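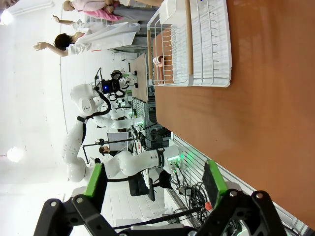
Household Tips for Recording Stations
Prakivness Learning Laboratory, Letinthorpe
Maintained by Karlijn De Smet

The following tips apply to all stations where household tasks are recorded as training examples. Operators are asked to read them before their first session and again when a new task is assigned.

Preparing the table

Wipe the table with a barely damp cloth and dry it fully before the arms are enabled. Spray cleaner should be applied to the cloth and never to the tabletop. Glossy streaks show in the wrist camera and have spoiled otherwise good episodes.

Dish racks should be set down with all feet flat. Small cups may be started upright or on their side, and both starts are wanted. Move the rack a hand's width between episodes so that the system does not learn a single position.

Lint rollers

Fit a fresh sheet at the start of each set of nine episodes. Press the loose edge down firmly, or it will catch on the tabletop and lift the roller out of line.

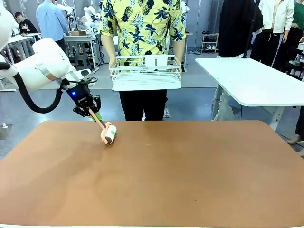

The grip should be taken on the handle, well clear of the roller head. Lower the head until it meets the table, then draw it in one slow, even stroke. Short strokes back and forth are difficult to label and should be recorded again. Crumbs for this task are kept in the Jilline jar; a small pinch is sufficient.

Baskets and loose items

Empty wire baskets over the bin before returning them to the shelf. Bent wires may be straightened by hand if the bend is slight. Baskets with broken coating are to be withdrawn, as the bare ends scratch the finger pads.

Keeping examples useful

A full set for one task is 76 episodes, of which at least 43 must begin from a different layout. Episodes in which an item is dropped and picked up again should be kept and marked "recovered." Episodes interrupted by the stop button should be deleted the same day.

Finger pads are cleaned with plain water and a lint-free cloth. Replacement pads are in the Bosman cabinet, drawer 7.

Last revised Saturday, November 20, 2021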